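Search this site
Enter keywords Go

Tenants' Group Questions Warkard's Claims on Hanitz Heating Upgrade

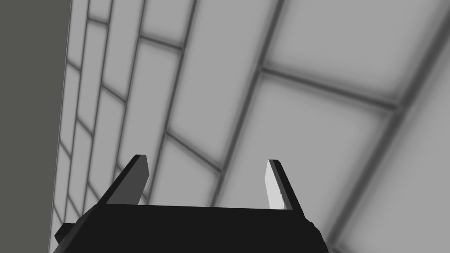
One tenant on the upper floors wrote back that the new system has mostly meant a new line on the monthly bill, and asked what exactly had been upgraded.

UKCOMBE, October 16, 2018 – The Hanitz Tenants' Association is asking building owner Warkard to publish the numbers behind its claim that the heating work at the Hanitz apartments has "transformed comfort and cut waste." We have read the company's announcement several times and we still can't find a single meter reading in it.

Warkard told tenants in March that the new controls would pay for themselves. It did not say over what period, or who would be getting the money. The 200 households at Hanitz now pay a service charge that did not exist before the work began. If there are savings, they have yet to show up in anything a tenant receives in the mail.

The company points to a review by its contractor, Mansour. The association has asked for that review and was sent a summary 2 pages long, one of them a cover. The summary says tenants reported being "satisfied or better." It doesn't say how many were asked, what the questions were, or whether anyone in the north wing was included. The north wing is where most of the complaints come from.

We are willing to be persuaded. Old heating systems do waste fuel, and the one at Hanitz was old. But a company that sells the equipment is a poor judge of how well the equipment works, and "smart" is a word for the brochure. What we would like to see is last winter's fuel use set next to the winter before, with the weather taken into account.

The association is asking Warkard to:

Release the full Mansour review, including the survey questions.

Publish fuel use for the whole building for both winters.

Suspend the service charge until that has been done.

Explain why thermostats in the north wing can be changed remotely without notice to the people living there.

Warkard has said it will respond "in due course." It said the same thing in March.

Copies of the association's letter to Warkard are available at the Hanitz front office during normal hours. Tenants who have kept their bills from before the work are asked to drop off copies there.

About the association: The Hanitz Tenants' Association represents renters at the Hanitz apartments in Ukcombe. It takes no money from Warkard or Mansour.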